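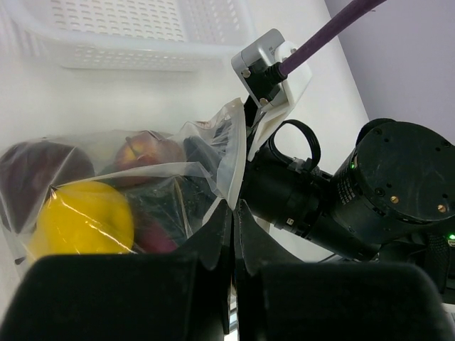
How does a robot hand pick up a bag?

Try this first. Put a few apples in a bag, set it down, and pick it up. Easy, right? You didn't think about it at all. Now try again with your eyes shut and thick mittens on. Harder! You squeeze air. You get one side of the bag and an apple rolls out.

That's what it's like for a robot.

We are building one in our shared workshop. Its name is Zumovum. It lives on the bench at the back, and it took us all of August just to get the arm bolted down straight. (The bench was wobbly. So was the arm. We fixed the bench first.)

Why bags are tricky

A block is always the same shape. A cup too. But a bag - a bag changes every time you touch it. Push here, it bulges there. And if it's see-through, that's extra trouble. Light bounces off the plastic in shiny white streaks, and the robot's camera can mix up a streak with an edge. Is that the bag? Is it the apple? Is it just glare? Your brain sorts this out super fast. A computer has to learn it.

So where do you grab?

The neck! The neck is the gathered bit at the top, where the plastic bunches up. Grab the neck and all the fruit hangs below, nice and safe. Grab the middle and you are squeezing somebody's apple. Bruised apple. Nobody wants that for lunch.

Fingers with flaps

Zumovum has two fingers, and they are black and wide and pad-shaped. Not much like yours. Along the inside edges are thin jagged flaps, a bit like fins on a fish. When the fingers close, the flaps come together and pinch. Plastic is thin and slippery, so a smooth hard finger can slide right off it. Lots of little edges give it more places to catch.

Faustine Perrin drew our first fingers on the back of a pizza box. Those were flat. They droped everything. The Lebrun pair came next, better, but they tore holes in the bags. We kept one to prop the window open.

What's a wrist for?

Wiggle your hand without moving your arm. That's your wrist working. A robot needs one too, so it can tip and turn its fingers to line up with the thing it wants. Inside the big round parts of a robot arm are motors. Motors turn, joints bend, hand goes where it's told. Mostly.

Wires have to come along for the ride as well. Look for the loop in the black cable near the wrist. A loop leaves some slack, so the cable doesn't get yanked when things twist. We learned this the loud way.

How does it learn?

Practice. Same as you with shoelaces. So far our log book has 3498 tries in it. Bags with fruit, bags with socks, one bag of nothing. Some worked, plenty didn't, and we write down the bad ones too becuase those help most.

Rules at our bench

Hands off the table when the arm is on. Long hair tied back. Know where the stop button is - the big one, you hit it flat with your palm. A grown-up stays in the room, always.

Try it at home

You need a bag, some fruit, two wooden spoons and a friend. The spoons are your robot fingers. You have 90 seconds to lift the bag off the table and put it in a bowl. Only the spoons can touch it! Then swap. Then try with a paper bag and see which is worse.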